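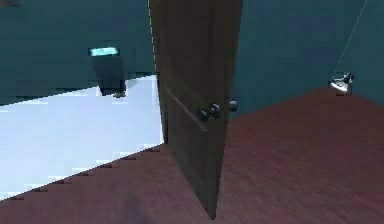 The Room at the End of the Hall

Most homes have one. It started as a dining room, or a bedroom for a child who has since grown up, or a space the builder labeled "den" on the floor plan and left at that. Over the years it filled. There is an exercise bike in it, and a desk that was going to be an office, and boxes from the last move with the tape still on.

The spare room is the hardest room in a house to use well. A kitchen tells you what it is for. A bathroom does too. The spare room takes whatever the other rooms can't hold, and after a few years the door stays shut when company comes.

I live in a house of modest size on a street of houses much like it. For 19 years we had a room like this at the end of the upstairs hall. In November we decided to empty it and start over. It took longer than planned, it cost $584, and most of what I learned had to do with deciding what the room was for before buying anything to put in it.

Start with the use

The usual mistake is to begin with storage. People look at a messy room and think it needs shelves. So they buy shelves, and the shelves fill up, and the room is as hard to walk through as before. We had done this twice. The first set came from Halvorsen, a furniture store on the edge of town that has since closed. The second was a wire rack that leaned.

This time we wrote down what we wanted to do in the room. The first list was long and most of it was wishful. Nobody in the house has painted a watercolor since school, and there was no point in keeping a corner free for it. After a week we had the list down to 2 uses: a place for a guest to sleep a few nights a year, and a place for the kids to play games when the weather is bad.

Those uses pull in different directions. A guest wants a bed, a lamp and some quiet. Children want floor. We settled on a sofa that folds out, placed along the long wall, with everything else kept to the edges.

Emptying it

We carried everything out into the hall and the bedroom next door. Sorting things while they sit where they have always sat does not work for me. I stop seeing them. A lamp that has been in a corner for ten years looks as though it belongs there. The same lamp in a hallway, where you have to step over it, is a lamp with a cracked base.

The boxes were mostly paper. Tax records can be thrown out after a certain number of years, and it is worth looking up how many before you start. We kept one box of letters and school work and shredded the rest. The exercise bike went to a neighbor. The desk would not go through the door in one piece, and we had forgotten that it was built inside the room. Taking it apart used up an afternoon.

Toys were slower. Each child got a bin with a lid and could keep what fit inside it. Balls do not fit well in bins, so they were allowed to stay outside the count, which led to some arguing about what is and is not a ball.

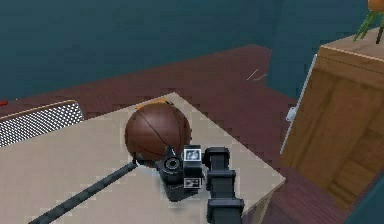 Once the room was bare we could see the walls. They had not been painted since we moved in, and there were pale squares where pictures had hung. There was also a soft spot in the plaster under the window. If you are planning a project like this, leave a week for what you find after the furniture is gone. Ours was a small repair, done with patching compound and a wide knife, but it needed to dry before we could sand it, and then it needed a second coat.

Paint, light and floor

We chose a warm off-white called Pevia. I had wanted something darker. We painted a large piece of cardboard in each color and moved it around the room for a few days, and the dark one looked fine in the morning and gloomy by four. A room that faces north does not get much help from the sun. Paint a sample bigger than you think you need, and look at it in the evening, when you will be using the room.

The old ceiling fixture gave a hard light in the middle and left the corners dim. We kept it for cleaning and for finding lost puzzle pieces. For everything else there are now lamps, one at each end of the sofa, both run from the same wall switch. A guest can reach one from the bed. I have slept in enough spare rooms where the only switch was by the door to think this matters.

For the floor we looked at carpet and decided against it. The boards under the old rug were scratched but sound. We cleaned them, waxed them and bought a flat rug that can be taken outside and beaten. A rug pad underneath is worth the money – without it the rug slid every time someone ran in.

The sofa bed

This was the largest expense. We tried several in stores and lay down on all of them, which felt silly for a minute and then did not. The one we picked is a Skelto, bought used from a family who were moving. It opens with a pull from the front and does not need to be moved away from the wall. Check that before you buy. Measure the bed open, then mark the size on your floor with tape and walk around it. We had less room at the foot than we had guessed, and a bookcase we had planned for that wall went into the hall.

Bedding is kept in the closet in one bag, so that making up the bed takes one trip. The closet also has an empty rod with hangers. Guests can hang up a coat, and for the rest of the year we are under orders not to put anything there. So far the rule has held, apart from a box of holiday lights.

Keeping it

A spare room fills slowly. Something gets set down for the afternoon and is there in the spring. We now check the room on the first of each month, and anything that doesn't belong to a guest or a game goes back where it came from or out of the house. It takes a few minutes.

My sister-in-law was the first to stay, for three nights. She said the mattress was good and the room was cold, so we have bought a heavier blanket and sealed the gap along the window frame. The closet door still sticks at the top. I will plane it when the weather turns dry.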